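Stestton Clothing Library: progress report to the Udevon Fund, second period

Prepared by Giang Tăng, with notes from Ngọc Mạch and Bienvenido Calimlim

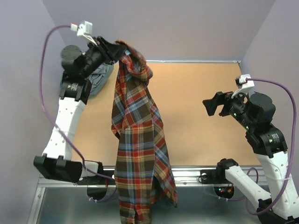

When we wrote to you at the end of the first period we had a room, a lease, a lot of donated hangers and a waiting list. We now have a working library! People come in, borrow clothes, wear them, and bring them back, and the whole thing has become a normal part of the week for a good number of households in Stestton. I want to use this report to tell you how that went, where your money has gone, what we got wrong, and what we would like to do between now and June.

Where we stand

We have 296 active members. The catalog holds 1848 items, all tagged and searchable. Your grant agreement asked us to be open four days a week by the end of this period, and we are, with a late evening on Thursday that has turned out busier than any Saturday so far. The late evening was Ngọc's idea and I was against it (I thought people would be home eating dinner), so I am happy to put on record that she was right.

A quick reminder of how it works, as I know some of your panel is new. A household joins once and gets a card. Each card allows up to seven items at a time. Items go home for three weeks and can be renewed if no one else has asked for them. There are no late fees. We send a message at three weeks and another a week later, and after that one of us calls.

The no-late-fees rule was the part your reviewers asked the most questions about, and it has held up well. Things do come back. They sometimes come back in a grocery bag on the doorknob before we open, but they come back. We wrote off 48 items this period, and most of those were worn out, with only a small share truly gone. Several members who lost something brought us something else in its place, which we never asked for and which made my week every time.

What people borrow

We guessed this badly in the proposal. We expected interview clothes and formal wear to lead, and we built a whole rack system with that in mind. Formal wear does go out, and it matters a great deal to the person who needs it, but the steady traffic is in everyday things: flannel and plaid shirts, school pants, rain jackets, sweaters, maternity wear, and kids' shoes in the sizes that last two months before they pinch.

Shirts of every kind are the backbone of the place. A good checked shirt in a medium or large hardly touches the rail. We have moved the formal section to the back wall and given shirts the long rail by the door, and browsing got easier overnight. Families with strollers can now get down the middle aisle without anyone having to back up.

Maternity wear deserves its own line. We started with one box. Word went through a prenatal class across the river in Cù, and within weeks we had a waiting list for jeans. People return these in great shape because they have worn them for such a short time, and a lot of members add a few of their own pieces when they are done. It is the one section that has grown without us lifting a finger, and I would love to put real money into it next period.

Tagging and the catalog

Chiến Đinh rebuilt the catalog from the ground up. The old spreadsheet had four people typing into it with four ideas about what "medium" meant. Chiến moved us to Tament, set up one size chart for the whole library, and wrote the measuring guide that is now taped beside the intake table. Shirts are measured across the chest and down the sleeve, pants at the waist and inseam, and the label size is recorded separately. Members can search by measurement, so someone who is a medium in one brand and a large in another finds what fits the first time. Returns marked "didn't fit" dropped so much after the change that we stopped keeping a separate bin for them.

The tags took longer. Our first batch was iron-on and peeled in the wash. We switched to sewn-in woven tags, which meant redoing everything we had already done. Thiện Phùng ran the sewing sessions and got through the backlog a full month before I thought possible. The new tags have held through every wash we have given them, including the hot cycle.

Washing, drying and care

Laundry is the biggest job in the building and takes more hours than the front desk. Everything gets washed when it comes back, no matter how clean it looks. The two machines your grant paid for run from opening to closing. We bought the larger drum size after Bienvenido made a good case for it, and the difference it makes with coats and bedding-weight fleece is big.

We have learned plenty. Flannel goes in cool and gets dried on low, or the sleeves creep up. Wool is hung flat on the mesh racks. Anything with a stain gets looked at before washing, under the bright lamp, and goes to the soak tub if needed. We used to find stains after drying, when it was too late. Bienvenido keeps the care notes in a binder and on the catalog page for each item, so a member can check how to wash something at home if they want to wear it a second time before bringing it back.

Repair evenings

These were a small line in the budget and have become my favorite part of the whole project. Twice a month we put out the machines, the button jars and the thread, and anyone can bring in library clothes or their own. People have learned to replace zippers, patch elbows, take up hems and turn a collar. A teenager came in to fix one backpack strap and has since taken in pants for half his soccer team. There is usually soup.

We planned for beginners and got a mix. Several retired garment workers come regularly, and they are wonderful teachers, quick and funny and completely firm about pressing a seam before you sew across it. We have added a second ironing board. We could use a third.

What went wrong

The roof over the storage room leaked in the wet spell. We moved stock in time and lost very little, but we were closed for three days and the landlord was slow. The repair is done and we have shelving up off the floor now, which we should have had from the start.

Donations have been hard to manage. We get far more than we can take in, and for a while the intake area was stacked to the windows. We now accept donations on two set mornings and post a list of what we need. It felt unfriendly to turn bags away at first. Most people understood once they saw the list, and the quality of what comes in is much better.

Men's sizes above extra large remain thin. We have asked everywhere. I would like to buy stock for this section outright, and I have included it in the request below.

We also underspent on training and overspent on detergent, hangers and electricity. The electricity line was set before we knew how many loads we would run in a day, and that is on me.

Spending

The full table is attached separately. In short, equipment came in under budget, rent and wages were on target, running costs were over, and the total is within the limit set in the agreement. With your permission we would like to move the unspent training money into running costs for the rest of the grant. Nothing else needs to shift.

Next period

Our plans are fairly simple. We want to open a pickup shelf in Cù so members across the river can collect and return without the bus ride. The branch manager of the community center there has offered a corner and a lockable cabinet, and Thiện is ready to run the transfers. We want to buy larger men's sizes and more maternity jeans. We want to try a winter coat drive that starts in the summer, when people are clearing closets and have forgotten how cold they were.

Ngọc is also putting together a member survey. We hear plenty at the desk, but the people who talk to us at the desk are the ones who already like coming in, and I would like to hear from the households that joined, borrowed once and drifted off. We will send you the results in June along with the final figures.

Two things we need from you: a yes or no on moving the training money, and a date for your visit. Please come on a repair evening if you can. Bring something with a missing button.

Giang Tăng
Stestton Clothing Library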